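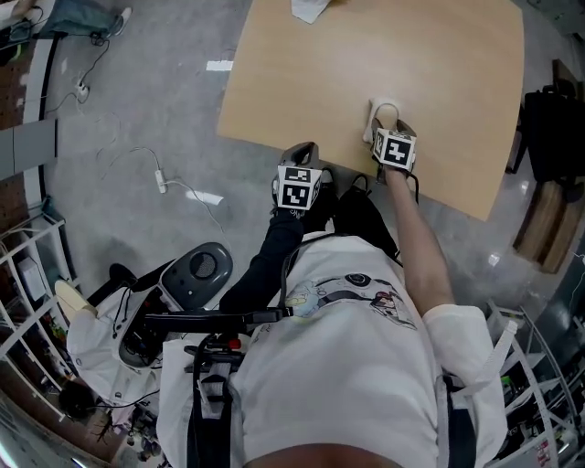

Waststead Junior Builders Club — Reading Corner

What Is a Big Room Made Of?

When you walk into a big workroom, the kind with a high ceiling and lots of space for people to move around, you probably look at the people first, and then at whatever is on the tables, and then maybe at the snacks if there are any. Most of us forget to look at the room! So today we are going to start at the floor and go up, slowly, and find out what everything is doing to help.

Let's start under your shoes. Lots of big rooms have a gray concrete floor. Concrete is a mixture of cement, water, sand and little stones, and when it is fresh it is as gloopy as oatmeal. Then the cement and the water join together and the whole thing goes as hard as rock. People have liked this trick for a very long time, and the Romans were already building with a kind of concrete 2,000 years ago. If you rub a concrete floor with finer and finer grinding pads, it gets so smooth that light bounces off it in pale shiny patches, a bit like the moon on a pond. That is called polished concrete, and it is lovely and easy to sweep.

Now the table. A good worktable has a wide, flat top at a height where you can reach the middle without climbing on anything. A pale top is handy too, because small dark things show up nicely on it and you don't lose your screws. (White things are harder to spot, as anyone who has dropped a button on a light tablecloth can tell you.)

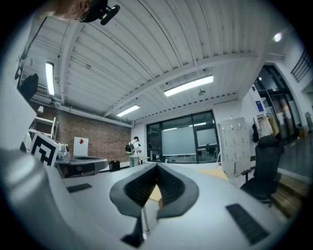
Next come the walls, and we have a soft spot for brick. Bricks are made of clay, which is really just a very sticky, very fine sort of earth. The clay is pressed into blocks, dried, and baked in an enormous oven called a kiln. Many clays have iron in them, and the iron turns red in the heat, so that is where the red-brown color comes from. Have a look at how the bricks sit on each other the next time you pass a wall. Each row is usually shifted sideways a little, so that every brick rests on two bricks below it. This pattern is called a bond, and it spreads the weight around so one long crack can't run straight down between them.

And now, heads back, please, because we have reached the ceiling! Some ceilings are made from corrugated metal. Corrugated is a big word that means folded into waves or ridges. A flat sheet of thin metal would wobble and sag, but once it has ridges it gets wonderfully stiff, and it doesn't have to be thick or heavy at all.

Here is a way to feel it for yourself:

Lay a flat sheet of paper across two cups and put a coin in the middle. Down it goes.
Fold the same sheet back and forth like a fan, with narrow folds.
Lay it across the cups again, with the folds running from cup to cup.
Put the coin back on top. Try 4 coins if you are feeling brave.

The beams are the long, strong pieces that go across the room. They hold up what is above them and pass the weight along to the posts or the walls, and those pass it down into the ground. Painting them white, ceiling and all, makes a room feel brighter, because white paint bounces light back down to where people need it.

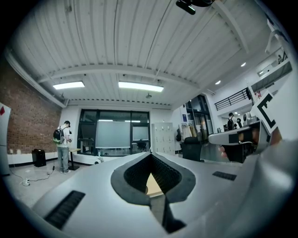
White ceiling ribs, white beams and a red brick wall.

Last of all, the lights. Long ones are very useful in a big room — they spread their glow over a wide area, so your own hand doesn't make such a dark shadow on your work. Small round ones set into a ceiling make a brighter spot in one place. Plenty of rooms use both kinds together.

If you would like to be a room detective at home or at school, choose one room and draw it from the floor up, with an arrow for each material you find. Bring your drawing to the club table and we will pin it up with the others.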